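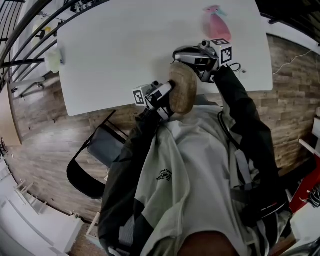 At the big white table, Cerkero workroom

Archive Assistant (part-time, fixed term)

Bognár Local History Trust is looking for an archive assistant to help sort, list and repack the Zatard collection. The post is 18 hours a week until the end of next August and is based in our rooms at Cerkero.

The collection came to us from the Zatard family, who ran a printing works in the town from 1788. There are 718 boxes of order books, wage sheets, posters and letters. Most are in fair condition, but the papers from before 1943 were kept in a cellar and need slow, careful handling. We expect roughly 800 hours of work in all.

You will:
- list the contents of each box on our catalogue
- move papers into new folders and label them
- remove rusty pins and clips
- answer simple enquiries by email and post
- help at two open afternoons

You do not need a degree or archive experience, as training is given in the first month. You do need neat handwriting, patience with old records and basic spreadsheet skills. Being able to read older handwriting would be useful. Some boxes are heavy - please tell us if lifting is a problem and we will arrange help.

Hours can be worked over three or four days. Travel costs are not covered. There is a bus stop outside and a small car park behind the Biltel building.

To apply, send a CV and a letter of no more than one page to Kekeli Amegashie, Collections Manager, by 28 June 2026. Please give the names of two referees. We will not contact them before interview.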